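Hello, and thank you for stopping by! You've found the home of the Basdale Household Words list, a collection of the everyday words that people in and around Basdale use for the things they handle at home, gathered up before they slip out of use.

## How it started

My grandmother called the draining board "the bink" and the cupboard under the stairs "the spence", and I grew up thinking everybody did. When I moved away I got some very blank looks (and once a tea towel when I'd asked for something else entirely). I began writing her words down on the backs of envelopes, then my aunts joined in, and then the neighbours wanted to know why their words weren't in it. The envelopes became a spreadsheet, and the spreadsheet is what you see now.

## What's in the folder

- `words.csv` is the main list, with up to 3,000 entries once you count the spelling variants
- `sayings.csv` has the longer phrases, such as the ones for rain that can't make up its mind
- `notes/` holds my typed-up notes from visits, tidied a little but with the grumbling left in
- `sources.md` tells you which printed glossaries I've compared things against

Each row in `words.csv` has the word, a plain meaning, a room of the house, and a line of somebody using it. The room column was my cousin's idea and I was sniffy about it at first, but it has become the bit people enjoy most. The kitchen is by far the best supplied, and washing-up seems to have more words to itself than the whole of upstairs.
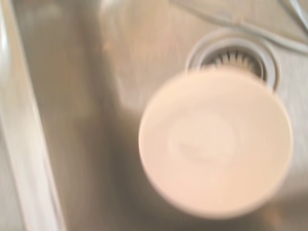
Spelling has been a headache from the start. Most of these words were never written down by the people who say them, so I've gone with whatever the speaker would put on a shopping list and tucked the other versions into the `also` column. If you search for a word and can't find it, do try saying it out loud and spelling it a different way before you give up.

## A word about Kutton

Kutton is only over the hill, but they have their own way of talking and they'd want me to say so. Entries from there are marked `K`. Where both places share a word but mean different things by it, you'll find 2 rows, one for each, and I'd ask you please not to merge them. I did it myself in March and heard about it for weeks.

## Known gaps

There's very little from anyone under 30, which I'd dearly love to put right. The garden and shed words are thin as well. Some of the meanings are one person's say-so, and those have a `?` after them so that you can make up your own mind.

## Using it and adding to it

Take what you like for lessons, quizzes, stories or settling arguments. A mention of the list is always nice. To add a word, open an issue or send me a message, and tell me who you heard it from (a first name or "my uncle" will do) and which village they grew up in. I usually get to new words in the evening, after tea, so bear with me if it takes a little while.

Malou Þorgeirsson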